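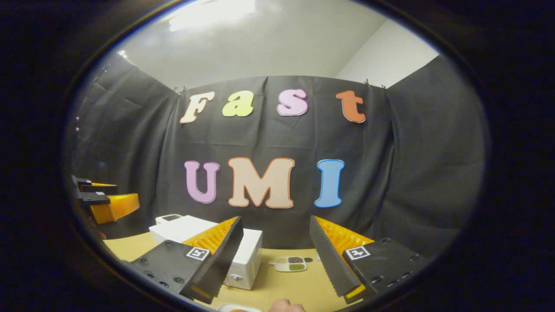
Maren Tolliver
Research Associate, Shared Spaces Group, Plakgate

Figure 1. Light tan wooden tabletop, with lettering on the wall behind.

4. Claiming a seat at a shared table

4.1 What counts as a claim

The long shared table came back into fashion on the promise that strangers would talk to each other across it. In the Plakgate and Ulton reading rooms they mostly built small walls. Coats, tote bags, open notebooks and half-eaten muffins were set out along the wood with a care that some of our sitters plainly did not extend to their studies. We call these objects markers, following common usage in the literature on seating, and we call the act of putting one down a claim.

A claim was coded when an object was left on the table or chair and its owner moved out of reach. We did not code objects in use. This sounds simpler than it was. A laptop with its lid open and its owner asleep beside it gave the coders a long afternoon, and was finally entered as in use, on the grounds that it was supporting a forehead.

The tabletops were plain surfaces of the general kind shown in Figure 1, without dividers, seat numbers or any other hint as to where one person's share ended. Earlier work has tended to use desks with built-in partitions, where the furniture does the arguing. We wanted to see what people did when the furniture declined to take sides.

4.2 Strength of markers

The final data set holds 206 claims. Each was rated by two coders for how personal the marker looked, on a scale of 1 to 5, with a folded newspaper at the bottom and a winter coat with keys showing at the top. The coders disagreed most often over scarves. A scarf may be a claim, or it may be a scarf that somebody lost in January, and no rating manual we could write settled the matter to everyone's liking.

As expected, personal markers held a seat longer than impersonal ones. A coat was seldom moved, even when the room was full and people were sitting on the stairs looking at it. Newspapers did poorly. They were picked up, read, and in several cases carried off, so that the marker was lost along with the seat.

Food did not behave as predicted. We had guessed that it would work like a coat, being something few people would want to handle. Whole, wrapped sandwiches did hold seats fairly well. Once a sandwich had been bitten, newcomers seemed to read it as litter, and on one occasion threw it away. The owner's return was recorded in the field notes but falls outside the coding scheme.

4.3 The role of the neighbor

Markers rarely worked alone. When a newcomer slowed down near a claimed chair, the nearest seated person was usually asked whether it was taken, and usually said yes, including in cases where that person had arrived after the owner left and could not have known. We treat this as a form of borrowed authority. Neighbors also gained an empty chair next to them for as long as the claim stood, so their loyalty to an absent stranger should be read with some caution.

The effect faded with time. Past 300 seconds, neighbors began to qualify their answers ("I think so," "there was someone") and to look toward the door. A few gave up the seat entirely and then helped move the coat, folding it with visible respect.

4.4 Limits

Both reading rooms are quiet, indoor and free to enter, and the results may not carry over to places where a seat has been paid for. The station hall at Fukidbridge, which we had hoped to include, replaced its shared tables with benches shortly before observation was due to begin. People there now put their bags on the benches. We have applied for funding.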